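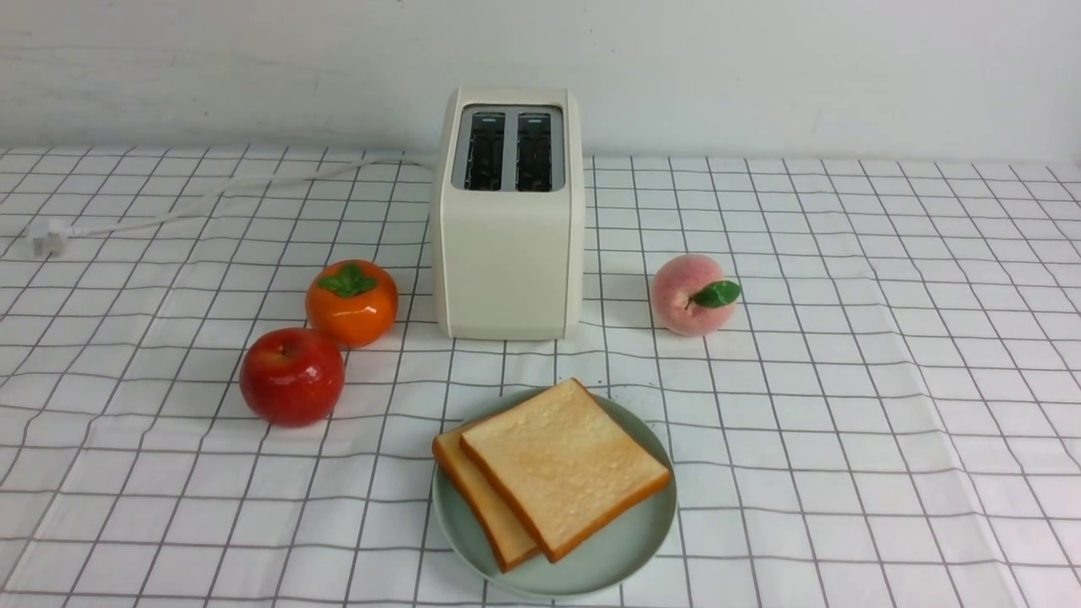
Can the hinge screws on the Sekumport frames be replaced with standard ones when a temple works loose?

They can on the metal fronts, provided the screw is the same diameter and length as the original. The acetate fronts use a riveted hinge and need a different repair.

Longer answer below, with the earlier message quoted for people who joined the list after it was sent.

On 22 Feb 2024, Mounir Berrada wrote:

> I have two pairs of the Sekumport sunglasses, one metal and one
> acetate. Both have a loose left temple. On the metal pair the screw
> backs out after a few days of wear. On the acetate pair there is no
> screw head that I can find, only a small round plate on the outside.
>
> Danladi sells a mixed screw kit (200 pieces) and I was going to
> order that. Will it cover both pairs? Also, is thread locker safe
> near the lens coating? The Bisel lenses in the metal pair were not
> cheap and I would like to keep them.
>
> Mounir

Mounir,

Taking the metal pair first. The hinge is a three-barrel type with the screw entering from the top. Measure the old screw before ordering. The thread diameter matters most, then the length under the head, then the head diameter. If the head is too wide it sits on top of the barrel and the temple will bind when you close it. If the screw is too long it comes out at the bottom and scratches whatever it touches.

The mixed kit should have a match, but kits of that sort are sorted by length and often give the diameter only on the lid. Check one screw against the original before you throw the old one away. Start it with your fingers. If it does not turn freely for the first two turns, it is the wrong thread, and forcing it will strip the bottom barrel.

A screw that backs out every few days usually has one of two causes. Either the thread is worn, or the barrels are spread and the temple is rocking the screw loose. Hold the front flat and move the temple up and down. If there is play with the screw fully tight, the barrels need to be closed slightly with parallel pliers, jaws taped. Do that before you fit the new screw.

Thread locker: use the low-strength grade only, and put it on the screw, never in the hinge. Take the lenses out first if the frame allows it. I can't tell you how the Bisel coating reacts, as I have not tested it. I can tell you that liquid locker clouded the edge of a polycarbonate lens on one of my own frames, and the lens had to be replaced. Clear nail polish over the screw head also works and is easier to remove later, although it needs renewing.

Now the acetate pair. The round plate on the outside is the rivet shield. It holds the hinge plate to the front, and no screw kit will help if that is what is loose. Open the temple and look at the inside face. There should be a normal hinge screw there, seen from above, in a five-barrel hinge. If the play is between the barrels, tighten or replace that screw. If the whole hinge plate moves against the acetate, the rivets have let go. Leave that to a repair shop. Sulgate did one of mine by mail last July and it has held since then. They will want the model number from the inside of the right temple; mine was 1796.

One correction to my own post in the hinge thread (message 367 in the archive). I gave the acetate hinge as three-barrel. It is five-barrel on every pair I have opened. The three-barrel part is only on the metal fronts and on the older folding model, which has its own screw and is not covered by anything I wrote here.

If you post the measured diameter and length I will compare them with my list.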